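Section 4. Object Placement and Camera Views in Simulated Tabletop Scenes

4.1 Purpose

Section 4 sets out the rules that apply when a tabletop task is prepared in the Zilov simulator at the Plalville site. It applies to all operators and reviewers. Questions about the placement rules should be directed to Stela Vasiliu.

4.2 Preparing the scene

1. Load the tabletop scene and confirm that the scene number matches the work order.
2. Place the target object and its receiver first. In a phone placement task, these are the smartphone and the phone stand.
3. Add the remaining objects. Leave clear table surface on every side of the receiver, and keep tall items such as cups and bottles toward the edges of the table.
4. Run the approach at reduced speed. The gripper must hold the phone upright from above and bring it down to the stand without passing over another object.
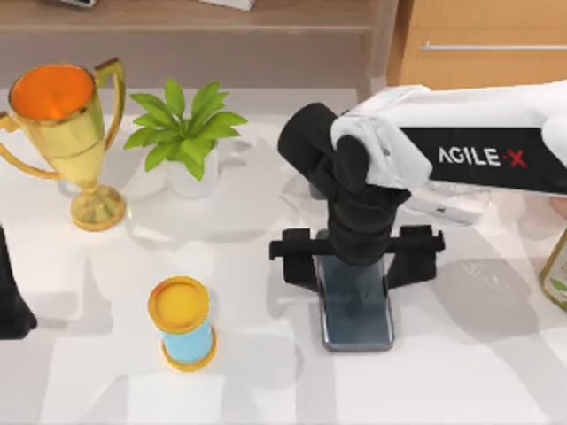 5. Keep the gripper closed until the phone is fully supported by the stand. Open it, then raise the arm straight up before any sideways motion.
6. Save the run under the operator's own account.

Caution: Do not move objects while a run is in progress. A run in which an object has been moved by hand shall be marked void, even if the task was completed.

4.3 Checking the camera views

Each run is reviewed from every camera before it is accepted. Close views need particular care, as a large object near the camera can hide much of the tabletop. A dark panel in the foreground may cover most of one side of the view and leave only a fan and a strip of white table to be checked on the other.

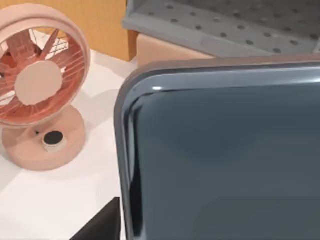
A view of this type may be kept as a secondary view. It may not serve as the only evidence that an object was released correctly. The reviewer shall confirm the release from a second camera in which both the object and its receiver can be seen.

Note: Objects that are only partly visible are to be entered in the review form by general type. Reviewers should not guess at a part they cannot see.

4.4 Records

Accepted runs are stored in batches of 40. A batch with more than one void run is returned to the operator. Review forms are kept on file until the June audit, after which Nevzat Karakaya authorizes their removal. Changes to the placement rules must be requested on Form 627 and take effect only when the revised section has been issued to all operators.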